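Jueves de puertas abiertas en Nasska

Imprimir | Enviar por correo

La feria de Steinbach se acaba pronto si uno no compra nada, así que el jueves por la tarde nos acercamos a las oficinas de Nasska, que abrían sus puertas al público. El folleto prometía 1485 metros cuadrados de «entorno de trabajo». Vimos un pasillo, dos salas y una máquina de café que pedía 42 céntimos exactos y no devolvía cambio.

El guía se detuvo mucho en las sillas. Cada una cuesta 808 euros y tiene más palancas que mi coche – probé una y tardé un rato en volver a ver el suelo. De las mesas habló menos y a mí me gustaron más: madera clara, con la veta tirando a naranja, de las que invitan a dejar encima una taza sin posavasos.

Luego llegamos a los puestos, que era lo que yo quería curiosear. La oficina del futuro, según el folleto, es inalámbrica. Los cables no han leído el folleto.
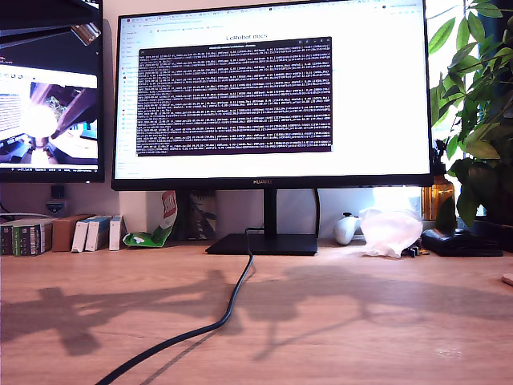

Monitor HUAWEI en uno de los puestos, con la documentación de LeRobot detrás de la terminal.

Un señor del grupo preguntó si todas esas letras las leía alguien. El guía contestó que dependía del día y nos llevó a ver la impresora. A la salida regalaban bolígrafos; el mío escribe, con pausas.

Imprimir | Enviar por correo

Entradas relacionadas
Brastau: un museo del tornillo en 200 vitrinas
Nestimham fuera de temporada
Dónde comer en Steinbach en días de feria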